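Open Day Sorting Set

README and data card for the recordings made at the Pickering open day

Maintained by Brodie Pirihi, Fekach
License: see LICENSE.txt
Version: second release. The first had a mix-up in the session index and should be deleted.

What this is

On July 21, 2021 we opened the Pickering workshop to visitors and let them watch our two-armed robot sort drink containers into bins. We recorded the whole thing, and this folder is the result: 521 episodes of picking things up from a table and putting them where they belong (or trying to), with people standing around, talking and asking very good questions.

I have worked on sorting for a while now and this was easily my favorite day of it. Lab recordings are tidy. You set up, you clear the room, you run the same pick over and over. An open day is nothing like that, and I think the data is better for it! Visitors chose the order of the objects, visitors put them down on the table, and they did it in ways none of us would have thought of.

The task

An episode starts when an object is chosen and ends when the operator marks it done. The arms are teleoperated in every episode. There is no learned policy anywhere in this set, so please don't report the success rate as a robot success rate. It's a measure of how well our operators were driving that day.

Either arm can be used. Operators mostly took the arm on the same side as the object, but we didn't make that a rule, and a few of the nicest episodes are long reaches across to the far side.

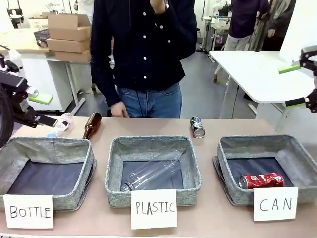 We settled on material and type labels that a visitor of any age could read from across the table. Our first plan used printed codes on the bins, and it lasted until the first rehearsal, when everyone had to keep looking at a sheet. So out came the marker, and the cards went in front of the bins: BOTTLE, PLASTIC, CAN. The words match the target field in the annotations, in lower case. Note that a clear plastic bottle goes under PLASTIC and a brown glass one goes under BOTTLE, which caused some lively arguing on the day and will catch you out too if you map the labels onto your own classes without checking. Glass has no label of its own.

Sessions

The day was split into a morning and an afternoon session. The first 50 episodes of the morning were run slowly, with the operator talking through each move, and they have longer pauses than the rest. They are fine for looking at grasps but I would leave them out of anything to do with timing. Use the flag "slow_demo" to filter them.

The afternoon was busier and faster. A school group came in after lunch and pretty much took over the choosing. If you want variety in how objects are lying, start there.

What's in the folder

episodes/ has one subfolder per episode, with video, joint positions and gripper opening
annotations/ has target label, arm used, outcome, and a free text note
index.csv lists every episode with its session and flags
splits/ has our suggested train and test lists; the test list holds 100 episodes, taken from both sessions
tools/ has a small viewer and a script that converts to the Plovix format

There are also 896 still frames in stills/, picked by hand for people who only want to work on finding objects and bins. They come from both the fixed view and the wrist views.

About the wrist views

These are the part I'm most excited about and also the part that needs the most care. When an arm swings between bins, the picture smears badly, and the bins can turn into gray streaks for a few frames before they settle.
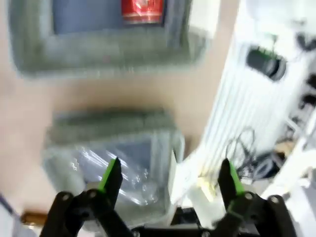
We kept all of those frames. It was tempting to cut them, and the earlier Clidus set did cut them, but then the joint data and the video no longer lined up and everyone who used it had to write their own fix. If you want only sharp frames, the viewer has a blur score you can set a limit on. Start low and work up.

Crinkly clear plastic is hard from close up. It throws bright reflections, and those move as the wrist moves. I'd love to see what somebody else can do with it, because our own detector did poorly.

Known problems

The free text notes were typed during the session, by whoever had a hand free. Spelling varies and a few are blank.
Gripper opening is not calibrated between the two arms. Treat each arm separately.
Visitors and staff can be partly visible behind the table in the fixed view. Audio was removed from every file. Please don't try to identify anyone.
Lighting was the normal workshop lighting, and bright surfaces are often overexposed in the wrist views.

Running it again

We're planning another open day in August with the same task and, I hope, a longer afternoon. If you have used this set and there is something you wish we had recorded, write to me at Fekach before then. Requests that only need a change to the annotation sheet are very easy to say yes to.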